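Visit report: open day at the Brirkar tableware and materials building, 27 Oct 2019

Purpose of visit

Brirkar opens its building to outside visitors once a year. I went on behalf of our small pottery and turning group to look at two things: how the bowls are dried and glazed, and how tables are laid out for checking finished pieces. We are replacing our own checking table before the next firing season and wanted measurements and ideas. Notes are in the order of the route.

Arrival and clay store

Entry is from the yard, through a roller door. Overshoes are handed out and collected again at the end. The clay store is kept closed except for deliveries, so visitors see it through a window. Bags are stacked on pallets by date, with the oldest nearest the door. The body used for most of the bowls is a white earthenware called Hovo, which Brirkar mixes on site. Scrap goes back into a blunger in the corner and is reused after sieving. According to the wall sheet, recycled clay is limited to one part in 4 of any batch.

Forming and drying

Bowls are jiggered on plaster moulds. The moulds are numbered on the underside and retired after 300 uses, at which point the foot ring starts to lose its edge. Drying takes place in a long cupboard with slatted shelves and a slow fan at one end. Rims are sponged at leather hard. I asked about warping and was told that most of it was traced in September to the shelf nearest the fan, which now stays empty.

The kiln was cold for the open day and the door was propped. It is a front loader, smaller than I had expected from the output. Shelf props were laid out on the floor in height order.

Checking tables

The checking room was the main reason for the trip. Pieces are set out on white cloth, well spaced, and looked at for rim faults, pinholes and stance. The cloth is laid over the whole top and taken down past the front edge. A bowl goes towards the front left, with the smaller brown piece further back, so that the shadows of the two do not overlap.

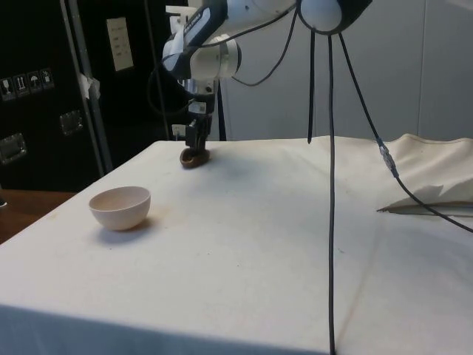 Shawky wrote back after reading a draft of these notes to say that cloth is a poor surface for judging stance. A bowl with a slight rock will settle into any give in the weave and pass. Shawky's group checks stance on a sheet of float glass and keeps cloth for looking at glaze only, changing it when the creases start to throw lines of their own.

I think that is right for stance and have added glass to our list. For glaze I would stay with cloth. Pale glazes are hard to judge on a bare bench, where the colour of the top comes up into the lower wall of the bowl. Against white, a weak pink can be separated from a dirty white without much trouble, provided the light comes from one side and is not too strong. Brirkar uses diffused lamps and keeps the blinds down. The shadows are soft, but there is enough of one to show the curve of the wall running into the foot.

The weak point is the condition of the cloth. It picks up marks from unglazed feet and from hands, and a small smudge near a bowl is easily taken for a fault in the piece. It also creases. 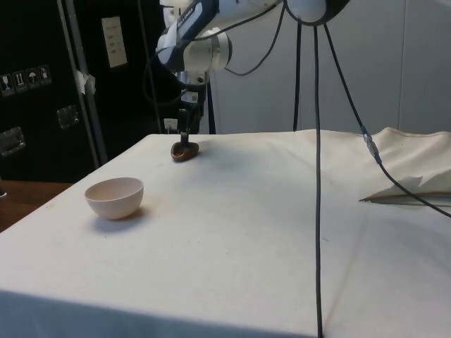
A heavier cotton would lie flatter, though it would take longer to wash and dry. Our present sheet is a light one and moves whenever a piece is slid across it. I would suggest a hem with a weight sewn in along the front, and a second cloth kept folded on a shelf for changing over at midday. Pressing would deal with the folds. Clips along the back edge would be simpler still, if the top overhangs enough to take them; ours overhangs by 2 cm, which should do.

Spacing deserves a note as well. We tend to crowd the table. With an open stretch of cloth between pieces, the eye goes to the rim of each one in turn, and there is less risk of knocking two together. The cost is a slower session. On our table, 12 bowls at a time would be the most I would allow, and fewer for the wide forms.

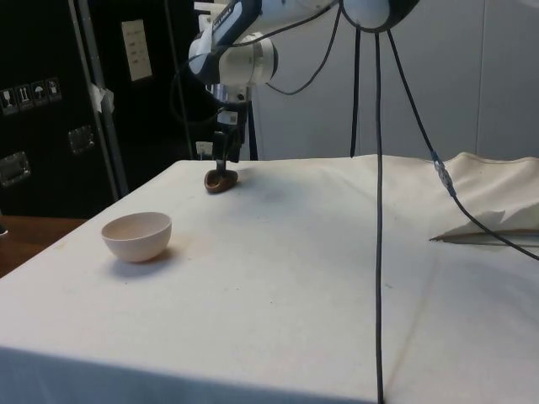

Checking room: round bowl and small brown piece on white cloth.

Glaze room

The glaze room is reached by a short corridor and was the busiest part of the route. Buckets are labelled on the lid and on the side, which saves a good deal of confusion when lids are swapped. The pale range is sold under the name Floltatine. Test tiles hang on hooks by the door, each with the thickness of the dip written on the back in pencil before firing with an oxide wash. Thickness matters more than I had assumed. The thinnest tile was almost colourless and the thickest had crawled at the edge.

Dipping is done with tongs and the tong marks are touched in with a brush. Feet are waxed first. Waste water goes through a settling tank with three chambers, emptied monthly.

Practical points

Parking is in the lower yard and fills early. The toilets are by the roller door. No food is sold on site. The seconds shelf opened after the last tour and was mostly side plates.

Points to follow up

Price of float glass cut to our table size, edges ground.
Heavier cotton, two lengths, hemmed.
Blind for the window over the checking table.
Tiles for a dip thickness test on our own pale glaze.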